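Fluvano Raised Access Floor for Apartment Conversions

If you are turning an old office block or warehouse into flats, you will know how much of the job disappears beneath the floor. Pipes want to go one way, cables another, and the original slab is seldom as level as the drawings promised! Our Fluvano system was put together with just this sort of building in mind, and we have grown rather fond of it over the years.

The panels sit on adjustable steel pedestals, so your fitters can take up the dips as they go and still leave a decent space for services. Each panel lifts out again with a simple hand tool – very welcome when a bathroom gets moved after the plumber has packed up and gone home.

Fluvano went into all 27 homes at Onivby, a former grain store beside the canal, where we supplied 2,376 panels in two deliveries. The Puken acoustic layer was added on the upper storeys to soften footsteps between neighbours.

What comes with your order

Panels, pedestals, edge trim and a printed setting-out plan. Adhesive is sold separately, and we are always glad to work out quantities from your drawings.
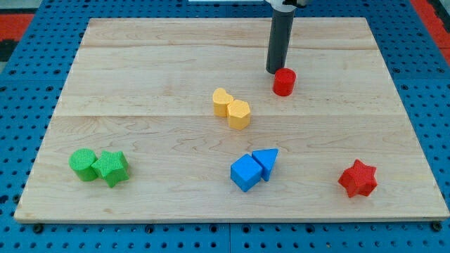
Delivery and ordering

Full pallets leave our Öztürkmen depot each working morning, and smaller orders can be collected by arrangement. Please quote product code 784 when you get in touch, and do mention any narrow lanes or low bridges near the site – our drivers will thank you for it.

Page updated 25 Jan 2018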